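Cuaderno de taller, célula Pellis

Sigo con la puesta a punto del brazo para recoger accesorios de polea. ¡Qué ganas tenía de sacarlo del banco! En el taller ya agarra la barra corta sin pensárselo, y la cuerda de tríceps una de cada dos veces, cosa que hace un mes me habría parecido ciencia ficción.

Antes de cargar la furgoneta he cambiado los dedos de la pinza. Los viejos tenían la goma pulida en la punta y la barra giraba al levantarla. Los nuevos son los de Semaan, perfil ancho, apretados en dos pasadas. Recalibré la cero de la pinza en frío y otra vez tras 16 ciclos: se queda clavada. También he limpiado el conector de la muñeca, que tenía pelusa dentro (revisarlo siempre, por favor, es un minuto).

Pendiente: el cable de la parada de emergencia largo sigue en el cajón de Cullico, sin etiqueta.

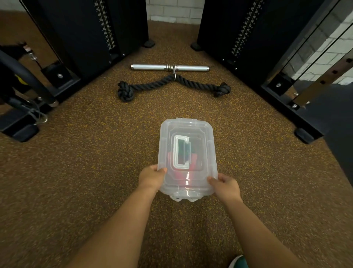 Wanitside, noviembre

Primer montaje en la sala de pesas. Suelo de goma marrón con motas amarillas, naranjas y negras, y eso a la visión le cuesta: el umbral que traíamos del taller veía objetos por todas partes. Lo subí a 103 y se calmó casi del todo.

La zona de recogida queda entre las dos torres de poleas. Barra recta al fondo, en horizontal, y la cuerda negra delante, abierta en V y con la anilla hacia la pared. Dejadla así en las primeras tandas, que el punto de agarre enseñado está junto a la anilla. Los nudos son mala presa, y el derecho, con las fibras deshilachadas, despista al detector de bordes.

La caja transparente de tapa a presión va con la tapa puesta hasta que arranque el ciclo. A través de ella se adivina algo rojo y algo verde oscuro, suficiente para que la cámara los tome por piezas si miramos desde arriba. He dibujado una máscara para esa zona y funciona de maravilla. Ojo con los brillos del plástico - inclinar un poco el foco ayuda mucho.

La base del brazo la nivelé dos veces, porque la goma cede. A unos 170 mm de altura de aproximación pasa holgado por encima de todo, y la velocidad la dejo al 23 % mientras haya gente cerca.

Mejor tanda de la tarde: nueve barras seguidas, preciosas. La cuerda, cuatro de nueve. Mañana pruebo a bajar la fuerza de cierre y a entrar más ladeado.

Traer: cinta para marcar el suelo, la llave de 5 y el cable largo (¡etiquetado!).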